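Contrôle hygiène et sécurité – cuisine et salle du personnel, site de Plustholm
Date : 15/09/2023
Fait par : Yolanda Dunleavy

1. Extincteurs
Cuisine : OK, plomb en place. Couloir : étiquette illisible, à refaire. Prochain passage Kwok en février.

2. Issue de secours côté cour
Non conforme. Encore des cartons devant. Dégagés pendant la visite, remis où, je sais pas. À revoir avec Sirnbridge, c'est leur livraison.

3. Températures
Frigo 1 : OK. Frigo 2 : joint de porte fatigué, ferme mal en bas. Feuille de relevé pas remplie toute la semaine. Merci de la remplir même quand tout va bien.

4. Plans de travail et préparation froide
Crudités en bacs, pains à part, rien à redire sur le rangement. Lavettes à changer tous les jours, celle de l'évier était bonne à jeter. Miettes : un coup entre deux services, pas seulement le soir.

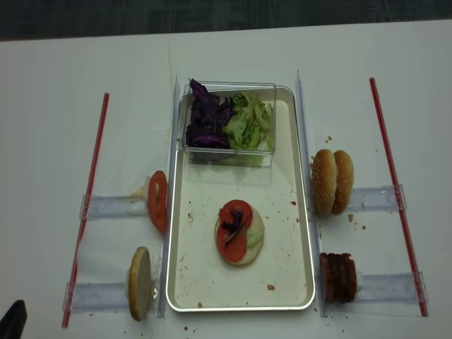 5. Lave-mains
Savon OK. Essuie-mains vide. Commande de 2,000 feuilles passée, réf. 3,462 chez Groteswood, toujours pas recue.

6. Électricité
Multiprise derrière le micro-ondes à retirer, deuxieme fois que je le note. Différentiel testé, déclenche bien.

7. Produits d'entretien
Un bidon sans étiquette sous l'évier. Sorti. Fiches de sécurité dans le classeur rouge sauf le dégraissant.

8. Trousse de secours
Pansements OK (boîte de 50). Compresses brûlure périmées. Gants : reste une boîte de 200, taille L seulement, il faut du M.

Bilan : 2 et 6 à traiter tout de suite, le reste avant ma prochaine visite. Copie affichée au vestiaire.

Y. D.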